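Borrowing works from the Skultport collection

2 min read

Who can apply?
Any public gallery with a climate-controlled space. Private dealers are not eligible.

How many works can we request?
Up to 3 per exhibition, from the 142 listed in the touring catalogue.
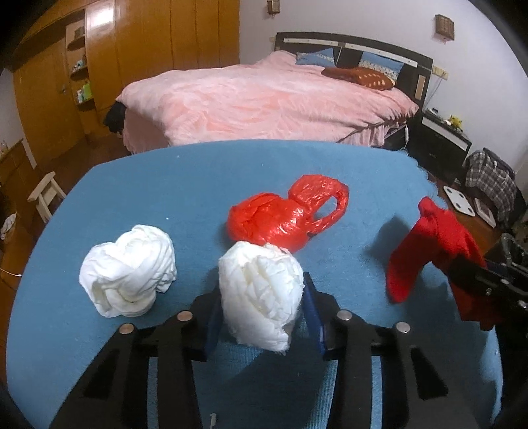
White cloth and a red bag on a blue-covered table.

Who pays for transit and insurance?
The borrower, from wall to wall. Condition reports are countersigned by the registrar, Zoi Karras, on departure and return.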